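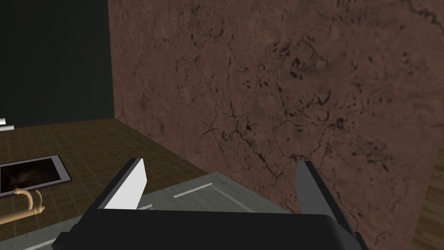

ZILBRIDGE, July

Eugénie Pruvost came back to the house on the 4 p.m. ferry with two bags and the key her aunt had mailed from Dornum. The lock was stiff. Inside, the hall smelled of soap and old paper.

She had nine days to empty the place before the Hartono family moved in. She started with the kitchen drawers and found string, stamps, and a bill for 56 dollars that had never been paid. She put the bill in her coat.
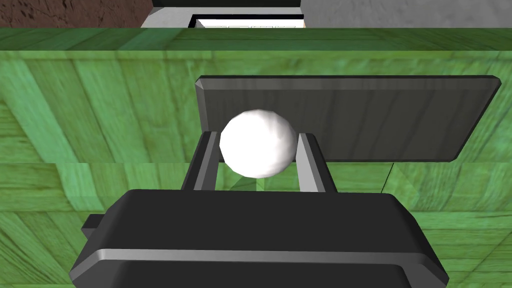 A small white ball, held.

In the evening her aunt called.

"Did you find the letters?"

"Not yet."

"They're from Peria. Your uncle wrote them before we were married. Don't read them."

Eugénie said she wouldn't. She found them after supper, in a flour tin on the top shelf, tied with the same string as in the drawer.

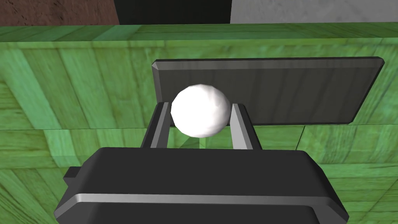 She sat down on the stairs with the tin on her knees. The ferry horn sounded across the water, and a dog answered it from somewhere up the hill. She untied the string, looked at the first envelope, and saw that it was still sealed. So were all the others. She tied them up again and went to call her aunt back.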